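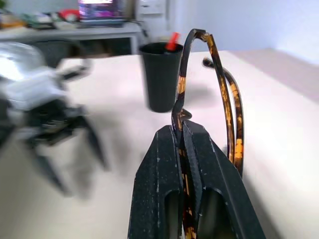
Volume 3, page 224

Reference > Automation > Working Practices > Handling of Delicate Articles

Reading time: 3 minutes

Delicate-article handling (robotics)

Delicate-article handling is the name given to a family of written rules and shop habits for robots that pick up things which bend, scratch or snap easily. Eyeglasses are the article most often used to teach it, and it is easy to see why: a pair has thin temple arms, small hinges and very little in the way of a flat place to hold, and when two gripper fingers close on one part of the frame, the temple arms may curve well out past the fingertips. The subject also takes in combs, light jewelry, dried flowers and a good many other household things that people are fond of.

Origins

The best-known set of rules is the Garine Code, a short handbook that grew out of shared notes between two workshops, Lunatach and Pumphrey, each of which had been keeping its own list of dos and don'ts for years. The first printing ran to 52 pages, and readers still speak kindly of its plain wording and wide margins. The current edition is dated May 2025.

Main provisions

The code asks that the grip be set for the weakest part of the article, even when the fingers are closing on a stronger one. A hinge should not carry the weight of the whole piece if any other hold can be found. Whatever sticks out beyond the fingers is counted as part of the load, so the path of the arm has to leave room for it, and cups, pens and other upright things near the pick point are treated as obstacles for the full move.

Finger surfaces are to be looked over before each shift. Scuffs and specks are allowed on the outer faces, but the gripping faces must be wiped clean, and pads are replaced after 200 hours of use or sooner if an edge has turned sharp.

Where two arms share a table, only one may close on an article at a time, unless the task is written up as a two-handed one. The waiting arm stays open and keeps to its own side. Many shops like a pale, plain tabletop for this work, and the code recommends one without insisting on it.

Related practice

The Bramari supplement, added one February, covers transparent articles and runs to 90 numbered clauses. It is stricter about lighting and a good deal slower to read, though patient readers will find plenty in it that applies to ordinary work as well.

See also: Grip force; Shared workspaces; Tool inspection

Contact the editors | Copyright Garine Reference | Back to top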